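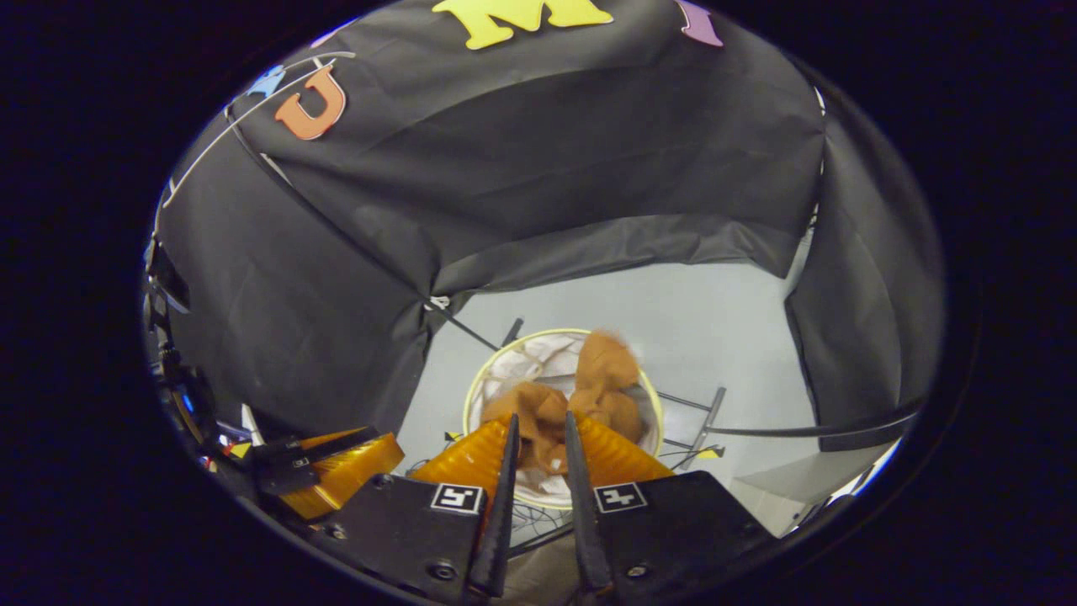
Learning the alphabet again at 36

22 June 2022

I signed up for a Polish class in September of last year. My grandmother spoke it, my mother understood it, and I had maybe ten words, most of them food. I figured I would pick up enough to read the letters my grandmother left in a cookie tin. There are 18 of them. So far I have read four, with a dictionary.

The class meets upstairs at the library in Brurkwood. It costs 100 dollars a term, and the textbook is extra. Our teacher is Jadwiga Domański, who taught high school chemistry for most of her career and runs the class the same way. You get a handout, you do the handout, she checks it in green pen. She does not say "good job." She says "yes" and moves on to the next person.

The first two weeks were only letters. I thought I could skip that part, because the Polish alphabet looks like ours with some marks added. I was wrong about that. The letter with the line through it, ł, sounds like our W. The W sounds like our V. The letter C by itself is "ts," even at the end of a word. I had been saying my own great-aunt's name wrong for my whole life and she never corrected me.

Then there are the pairs. Sz and ś both sound like "sh" to me, and so do cz and ć for "ch." Mrs. Domański says they are completely different. She stood in front of the room and said one and then the other, and six adults stared at her and heard the same thing twice. I can hear it now about half the time, if the speaker is slow. I still can't say it on purpose.

What helped most was writing by hand. I bought a lined notebook, the kind kids use, and filled a page every morning before work. I didn't write sentences at first. Just letters, then syllables, then names of towns off a map. My handwriting has been bad since middle school and it got a little better in English too, which I didn't expect.

Dinesh Sandhu sits next to me. His wife's family is from Kraków and he wants to follow what they say at dinner. He already speaks three languages and told me the fourth is not any easier. He makes flash cards and carries them in a sandwich bag. We test each other on the bus home as far as Okar Street, where he gets off.

I also tried an app for a while. It was fine for words. It taught me how to say that the duck drinks water, and I have not needed it. The trouble was that I could guess the answer from the choices without knowing anything. With a blank sheet I can't guess. I stopped using the app around Christmas and haven't missed it.

My word list is at 600 now. I keep it in the back of the notebook, and I only add a word after I have used it in class or found it in one of the letters. Some of the letter words are not much use. I know "ration card" and "goose down" and the word for a kind of stove. I do not know how to ask for a phone charger.

The grammar is another subject and I will write about it some other time. There are seven cases. I have met five — the other two are next term.

The fourth letter was mostly about a neighbor's fence. My grandmother was angry about it for two full pages. The fifth one is longer and the ink is faded in the middle, so I am going to scan it at work and see if I can bring the contrast up before I start.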